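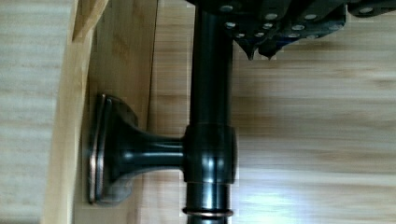 Solange Ross asked, before the coats were off, whether the planner treats a cabinet handle as a fixed object or as a joint with limits. The answer at Murkley is both. Zillell, the planning layer, begins with a rigid model and switches to a joint model once the wrist force passes 30 newtons along the expected axis.

We were then shown the control stack on the bench monitor. The inner loop is a plain impedance controller. Above it sits Brulach, which takes the wrist view and returns a grasp pose with a confidence value. Glossy dark metal remains its weak point: highlights shift with the viewpoint and the depth estimate follows them. The present fix is to fuse several views before committing, at a cost of 40 ms per grasp. Ross thought that cheap. I would like to see it under changing light.

The kitchen counter is used for the clutter tests. The planner keeps a coarse voxel map and refines it only near the fingers. Thin items, such as a spoon handle leaning out of a pot, are padded by hand-set margins. Clear plastic is handled by a separate mask, which the team admits is slow. The regression set stands at 506 logged episodes, and a build is rejected if fewer than 80 per cent replay without a planner fault. 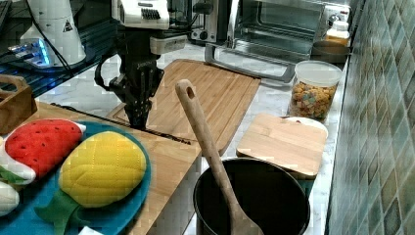 Tooling and logs

MacLeod is the replay viewer. It lines up joint states, camera views and planner decisions on one clock, and lets you restart the planner from any point. Scripting is in Python only. A stable log format is due in December; until then, old logs need converting by hand.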